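Two Leaves from the Owino Sale

I came home on Tuesday with two leaves from a broken hymnal, both bought at the Owino sale in Ollville. They were lots 2333 and 3404, so there was a long wait between them and I ate a bad sandwich.

The first is the better of the two. It is printed in red and black, with the music on four-line staves and square notes. The paper is thick and still has its deckle along the bottom. Someone has corrected a word in the third line with a pen, in brown ink, and then corrected it back. The page number is 977, which seems high for a hymnal, and I suspect it was bound up with something else at some point.

The second leaf is in worse shape. A worm went through the outer margin and took part of two initials with it. The back is stained near the fold – glue, I think, from when it was pasted into a board. I paid less for it than for the frame I plan to put it in.

Imani Rugemalira looked at both for me. She thinks they come from the same press but not the same book, going by the spacing of the staves. I had them down as neighbors, so I've changed my notes. She also told me to stop using the Bumeo sleeves, as they cling to the surface and lift flakes of red when you pull the sheet out. I've moved everything to plain folders from Lenon and will see how they hold up in July, when the back room gets damp.

I still can't place the watermark on the first leaf. It's a pot with one handle, or maybe a jug, with two letters under it. The second letter is an R. The first one falls under a staff line and I can't make it out even with a light behind it.
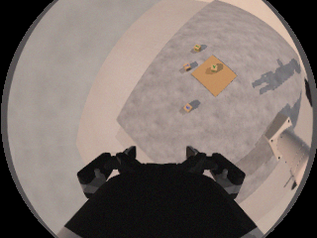
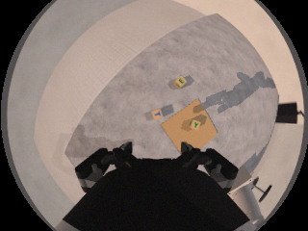
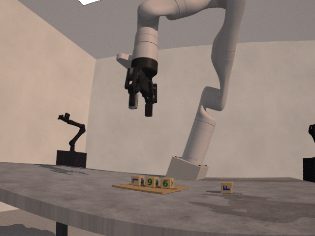
2 min read

If you know of a pot or jug mark with an R in it, leave a comment. I'll put up the tracing once I've made a clean one.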